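Section 4: Setting up the church calendar

Zirard arrives with a calendar already loaded, and the opening screen says it is "ready for Sunday". Treat that with caution. The calendar is a general one, the local feasts are missing, and the program will not warn you about either. Allow an evening for this section, whatever the box says about minutes.

Before you start you will need the printed lectionary your church reads from, last year's service sheets, and the sign-in for the parish copy (see Section 2).

4.1 Choosing the calendar

1. Open Settings, then Calendar, then Source.
2. Pick your country from the list. If the list shows only "General", close the program and open it again. The makers call this a rare fault. We met it at both Nambridge and Estulham.
3. Pick the translation. The file holds 1,781 readings, and changing translation replaces the whole lot, along with any notes you have typed beside them.
4. Press Apply and wait for the grey bar to go.

Caution: "Undo" on this screen undoes the menu choice and leaves the readings as they are. Make a copy first (File, Save a Copy).

4.2 Moving feasts

The program works out Easter for itself and, as far as we have been able to check, gets it right. The trouble starts with feasts that can be kept either on their own day or on the nearest Sunday.

1. Go to Calendar, then Transfers.
2. Find Epiphany, Ascension and Corpus Christi. Each has a box marked "Keep on Sunday".
3. Tick or untick each box to match local practice. Do not trust the box marked "Match my diocese". It is labelled as a guess in the small print, and a guess is what you get.
4. Look up Ascension in the month view. If you keep it on the day itself, it should stand on a Thursday, with its own readings and no Sunday number.
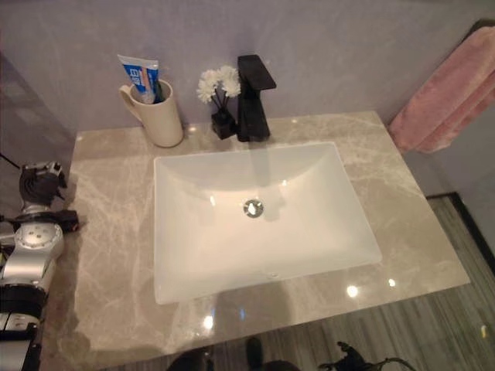 Macarena Arancibia writes that step 4 did not work for her: the feast moved to the right day but kept the psalm of the Sunday, and she only noticed when the cantor asked which one to sing. Her cure was to clear the psalm line by hand and press Refill.

Note: Refill works on one day at a time. There is a "Refill All" button beside it. Leave it alone.

4.3 Adding your own feasts

Your patron and the anniversary of the church's dedication must both be typed in.

1. Choose Calendar, then Local, then New Feast.
2. Type the name as you want it printed. The limit is 33 letters and spaces, and anything longer is cut without a word.
3. Choose the rank. "Solemnity" pushes aside an ordinary Sunday and "Memorial" does not. If you are unsure, ask your priest. The help pages contradict each other on this.
4. Choose the colour. The default is green, even for martyrs.
5. Press Save, then go to the following year and see whether the feast is still there. If it isn't, tick "Repeat" and save again.

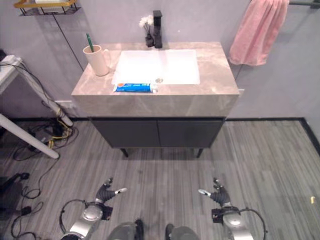

I would skip the rank menu altogether and print the patronal feast from a blank sheet, was Fidel Fuentealba's advice after a year with the program, because every update put ours back to Memorial and I got tired of looking for it.

We have not seen this since the Ojeda update, but check the rank after each new version all the same.

4.4 Checking the result

1. Print the list of Sundays for the coming year.
2. Compare it with the printed lectionary, first reading, psalm, second reading and Gospel. Page 88 of this guide has a form for the purpose.
3. Mark any difference in pencil and correct it under Calendar, then Edit Day.
4. Save a copy under a new name.

Caution: the "Verify" button compares the calendar with the program's own file. A green tick therefore tells you that Zirard agrees with Zirard. Where the screen and the book differ, read from the book.

For rotas and reader reminders, go on to Section 5.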